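Robotics Club, Eynon workshop
Minutes of the regular meeting, May
Beginning: 4 pm

1. Minutes of the last meeting
They were read and accepted without change.

2. Project Wurnska (assembly of a desktop computer by robot arm)
The hardware group reported on the work. The tower is placed on its side on the slatted table, and the parts are kept in the printed fixture to the left of it. The group wishes to finish the processor task first and the memory task after it.

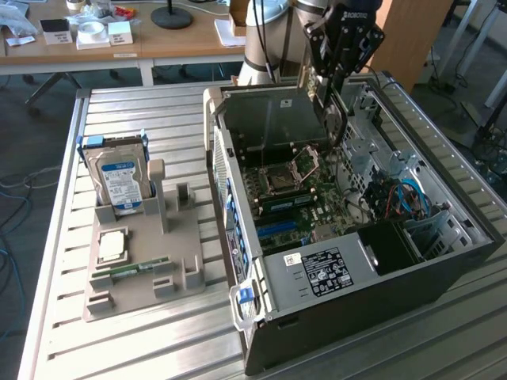 Which part of the task will be shown at the Nurnent competition?
The insertion of the memory module, as the rules give each team 15 minutes and the processor needs a longer preparation.

The members discussed the speed of the arm. It was agreed to keep it at 40 per cent during practice, also when the teacher is present. The programming group asked that the positions of the fixture are written in the common file after each change. Last month this was forgotten and one afternoon was lost. 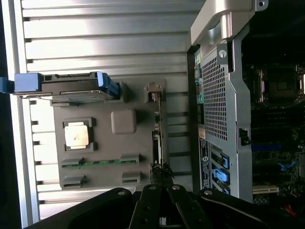 Processor and drive carrier on the tray, with the open tower at the right.

3. Software
The club will stay with Skorkinex until the competition. A newer version exists, but the members do not want to learn new menus in the same month. The licence is valid for 11 more weeks.

4. Tasks until the next meeting
Hardware group: print one spare clamping block, label the cables.
Programming group: write the slow approach to the memory slot, test it with the practice module.
All: read the competition rules, part 4.

5. Other matters
The key of the workshop must be returned to the school office before 6 pm.

The meeting was closed at 5.15 pm.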